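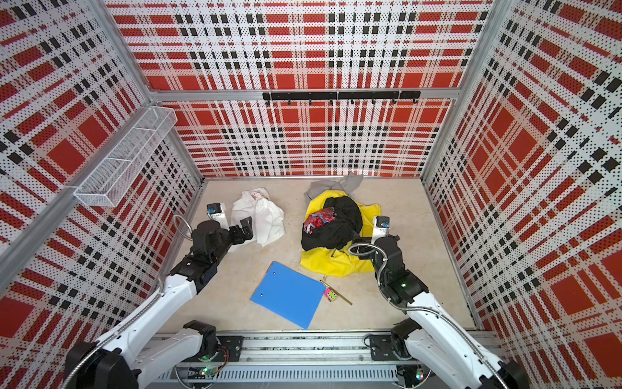
Two robot arms and a row of black hooks against plaid walls.

How to trace a translated quote back to the original interview
By Retno Kusuma
September 29, 2025

I love this kind of digging! You read a news story where somebody's father or neighbor "told a foreign newspaper" something shocking, and you wonder what was said in the original language. Most of the time you can find out in one evening, with free tools.

Start with the story in front of you. Write down the name of the foreign paper, the day of the interview and the exact words inside the quote marks. Only those words, please – the reporter's summary around them is a separate thing and you'll check it later.

Next, go to the foreign paper's own site and search for the speaker's last name plus one plain noun from the quote, translated. Don't translate the whole sentence. It has probably been through 2 languages already, and your version won't match.

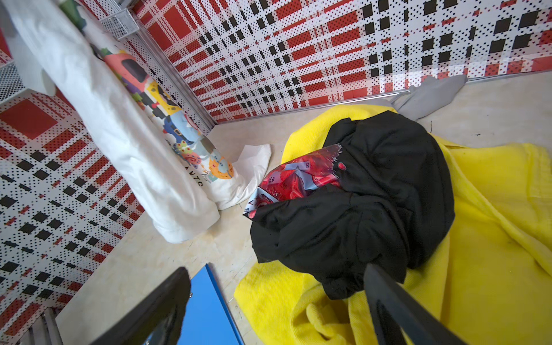
If that turns up nothing, try the name with a different spelling. Jonatan Sjöberg, who got me hooked on this, once tried 14 spellings of a single witness's name before the right article popped up (I cheered out loud).

Once you have the original, read all of it. A long interview may run about 1000 words and the English story may use three lines. Look at the question that came just before the quote, and check for a "maybe" or "I think" that went missing on the way.

Then save a copy. Papers edit and move their pages, and an interview I had bookmarked in January was gone when I went back for it.

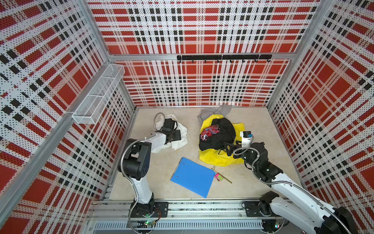
The left arm's gripper pressed onto a crumpled white cloth, the right one holding a black garment.

Last step: ask a fluent speaker about any word that carries the weight of the quote. Give them the full paragraph and keep your own guess to yourself until they've answered.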